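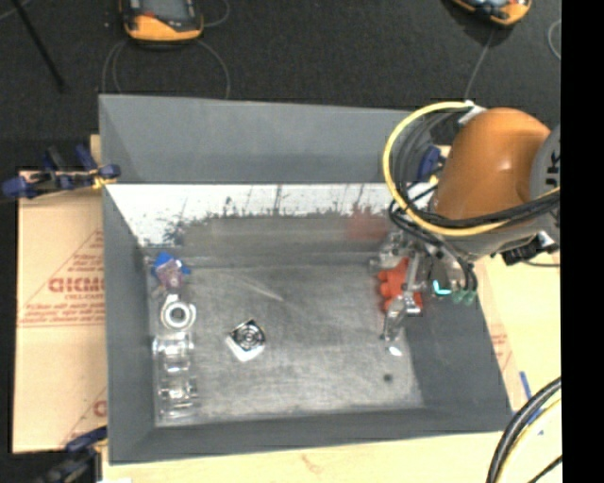 The Sandoval bin came up from Felumcombe with the label half gone. What remained gave a lot number, 244, and the word MIXED.

Samuele Piras logged it at 6:40 in the morning. Procedure at Trosovside was to sort returned parts by material first and by shape second. Metal went to rack 40. Clear pieces went to rack 42. Colored pieces went to the back room, where they were matched against the Ulter catalog, a binder of 295 pages with no index.

The clear pieces gave no trouble. They were glossy and lay one on another down the left side, and against the gray floor of the bin they were easier to find by their highlights than by their outlines. He entered them as one line.

The ring was white and silver, with a small projection at the top. He tried it under fittings, then under seals, and left the field blank.

The blue piece had no regular shape. It lay partly under something translucent, between pink and purple. The binder listed blue on page 12 and purple nowhere. He wrote "see blue."

The square metal part lay by itself. It had rings inside it, one within another, and a dark middle that reflected. Samuele had worked the intake desk since June and had not seen one before. He read the metals section twice. On the second pass he found a drawing that matched, with four words beside it in his father's handwriting: keep if it returns.

His father had written most of the binder. He had left Ulter before the move to Trosovside, and the two of them had not discussed parts since.

The form had no code for keep. It had return, rework, scrap and hold. Samuele selected hold, which expired after 42 days and could be renewed once - the system did not ask for a reason. In the notes field he copied the four words and the page number.

Then he went on to the red-orange piece, which had rounded bumps along one edge and was on page 9.

Share (3) | 2 comments
Contact | Copyright, all rights reserved | Back to top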